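I Tried the Famov Home Tidy-Up Method for a Month: My Review

If you have a two-armed robot and you want it to clear a coffee table in a real living room, you have probably run into the Famov recipe by now. It has been passed around a lot since October, and I kept getting asked if it's worth the trouble. So I gave it a month. I'm not a researcher, just somebody who likes getting other people's code to run (and complaining when it won't), so take this as a user review and go read the write-up for the math.

The short version: I like it, I would use it again, and the part about shiny furniture needs work.

What it is

Famov is a way of training an arm policy from demonstrations you give by hand. You drive the arms yourself, pick up the trash, drop it in a basket, and do it again. And again. The twist is in how it uses the cameras. Most recipes I've tried glue all the views together and hope for the best. Famov lets the head view decide which object to go after, then hands most of the say over to the wrist views for the last bit of reaching. Vinzenz Oberholzer wrote the version I used, and his comments in the code are a treat -- short, a little grumpy, and right where you need them.

Setup

Not bad at all! Install took me one evening, and most of that was me fighting my own calibration file. The config is one long page of plain text. You name your cameras, point it at the folder of demos and tell it which arm is which. I swapped left and right the first time and got some very confident reaching in the wrong direction.

The write-up asks for 1000 demos. I stopped at 700 because my thumbs were done, and I trained on those. Paula Lungu lent me two long afternoons of driving, and her demos are much smoother than mine, which I am choosing not to be upset about.

How it did

I gave it 60 test runs on crumpled tissues and it cleared the table in 47 of them. The old approach I had been using, Lulutix, managed 31 with the same demos. That's a big jump for a change that mostly comes down to which camera gets listened to when. I also ran it with the handover switched off, all views weighted the same from start to finish, and it fell back to 34. So the handover really is doing the work, at least at my place.

Flat tissues were harder than balled-up ones. Bottles were easy if they stood upright and a mess if they were on their side, where the gripper tended to give them a nudge and then chase them. I can't blame Famov for that one, I had hardly any sideways bottles in my demos.

What bugged me

Reflections! My misses came mostly in the daytime, with the window behind the sofa and a tabletop you could do your hair in. The policy would slow down over a bright streak, think about it, and sometimes close on nothing. With the heavy drapes pulled it got better, but then the wrist views got very dark. Rowena Tolentino had the same complaint with a black piano lid, so I don't think it's only my table. The write-up gives backlight a single sentence. I would have liked a page.

The other gripe is training time. My machine ran for 2 days straight and the room it's in got toasty. There's a smaller model in the Greenwood branch that is supposed to be quicker, but I haven't tried it.

The room, from the wrists and from the head 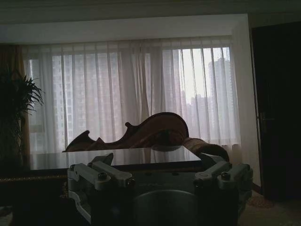
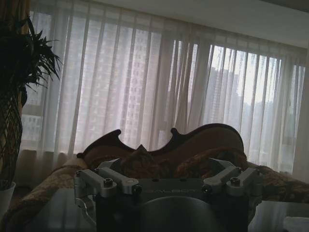 Wrist views first, then the head view with the table and both arms:
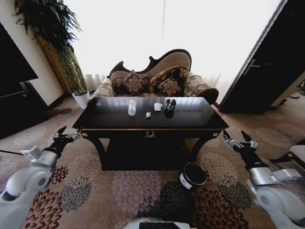 Who should get it

If you already have demos sitting on a drive and a head camera plus wrist cameras, try it this weekend. You don't have to record anything new to see a difference. If you only have one camera, skip it, there's nothing for the handover to hand over to.

If your furniture is matte you'll probably be happier than I was. I'm planning another round with more demos recorded against the light, and a few dozen with bottles lying down. Bernardo Simões says a cheap tablecloth would fix everything, and he may be right, but I like my table.

Four stars out of five from me. I'll add a note under this review once the second batch is trained.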